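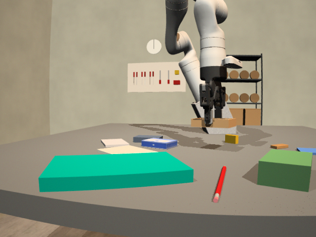 Renders: the author, from the Matlala simulator. First posted at Cosex Stories, 06/07/2026.

The Orange Box

I was on run 206 when the planner started being polite.

I should back up. I do grasp planning at Iststead, or I did then, and grasp planning is a fancy way of saying I tell a simulated arm how to pick up simulated junk. We ran everything in Matlala, which gave you a room, a table and a clock on the wall that never moved. I'd been looking at that clock since May. You'd think a person could get used to it, but I kept glancing up to see if it was lunch.

The job that week was dull. Pick a thing, lift it, hold it for 16 seconds, put it back. The planner was called Rondadier (I didn't name it, I'd have gone with something you can yell) and it scored 20 candidate grasps for every object and took the best one. Yellow block, fine. Green block, fine. The pencil was a nightmare, but pencils always are.

Then it got to the orange box and paused. I don't mean it hung. The log kept ticking along, collision checks passing, inverse kinematics solved on the first try, and the arm just hovered there with a perfectly good grasp in its pocket. After a while a line came up that I had never seen before.

waiting for clearance

I figured it was one of mine. I leave messages in code the way other people leave mugs in the sink. So I searched the whole repo, and then the simulator's, and got zero hits in either one. I typed "ok" in the console, mostly to be funny — the console didn't even take input during a run — and the fingers closed.
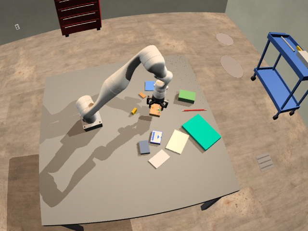

It held the box for the full 16 seconds and then it kept holding. I checked the release condition, which was a plain old timer, and the timer had expired. The gripper command was sitting right there in the queue, next up, not going anywhere.

So I typed "you can put it down."

Down it went, so gently the contact force barely made a bump on the plot. My contact forces never looked like that! I'd spent 2,000 runs on the last project trying to get a curve that smooth, and I'd ended up blaming the friction model in a meeting.

I didn't tell anyone. What would I even put in the ticket? Planner has manners, severity low? I saved the log, changed the random seed and started run 207, and it went through every object like nothing had happened, orange box included, and dropped the pencil.

I put the old seed back. Same seed, same build, same everything, so I should have gotten the same run down to the last decimal. I sat there with my hands over the keys. Yellow block, green block, pencil. The arm swung over to the orange box and stopped.

waiting for clearance, it said, and then, one line down, hello again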